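Hestberg bow-and-ribbon wallpaper, 600 cm roll

I sell a lot of wallpaper, and this is the one I keep cutting samples of for my own house. It's a watercolor print on a pale white ground, with soft blue bows, pink ribbon and little bunches of flowers, and I've paired it here with our marble-look floor sheet in beige and gray with a bit of pale pink (we call that one Cloven). People mostly buy the two together for small spaces: laundry nooks, closets, that odd corner where the folding gets done!

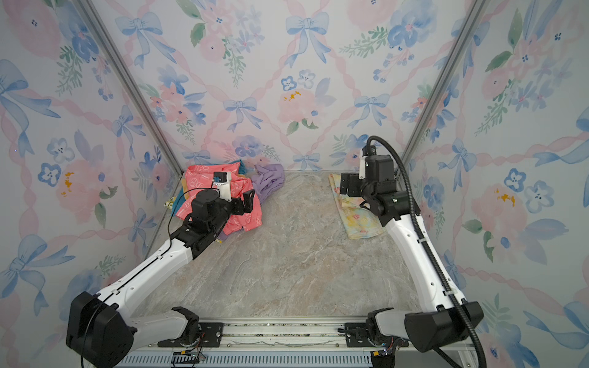 The floor sheet comes in one width, 122 cm, and you can trim it with a regular utility knife. Go slow on the first cut. I like Cloven under clothes because it's quiet enough that a coral-pink top or a lavender one still stands out, and you don't lose a sock on it (well, I still do, but that's me).

Back to the paper. The bows are periwinkle blue with long tails, and the flowers are blue and pink with green sprigs. If you're papering into an inside corner, I'd finish it with the Dow trim, a narrow silver metal strip that hides a wobbly edge. I'm not a neat cutter and it has saved me more than once.
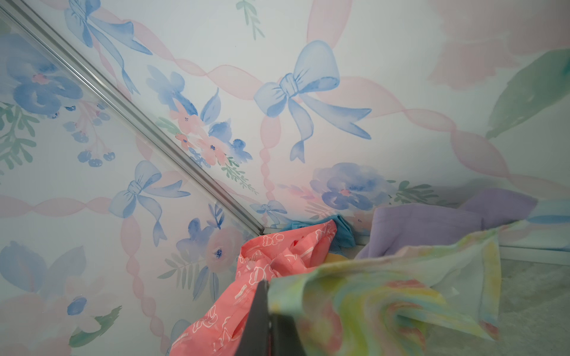 *Hestberg paper with silver corner trim*

**What you get**

- Hestberg paper: 1 roll, 600 cm long, paste-the-wall
- Cloven floor sheet: 122 cm wide, sold by the meter
- Dow corner trim: sold separately, 7 finishes, silver is the one I stock most of

Order all your rolls at once so they come from the same batch. I put 400 rolls on the shelf in August and they went faster than I'd planned, so the next lot may be a hair lighter or darker. Want a sample first? Send me a note with your address and I'll mail you a good-sized piece, big enough to show a whole bow.
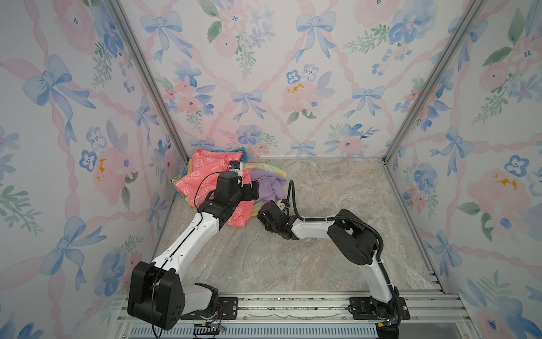
For matching, start from the bows and work outward, and keep the pink ribbon lines running together across the seam. They make a diamond pattern on the wall, so a slip shows up more than it would on a plain floral. Wipe marks off with a damp sponge, no scrubbing please.

Unopened rolls can come back to me at the Zerkberg shop. Cut floor sheet can't, sorry, so measure twice.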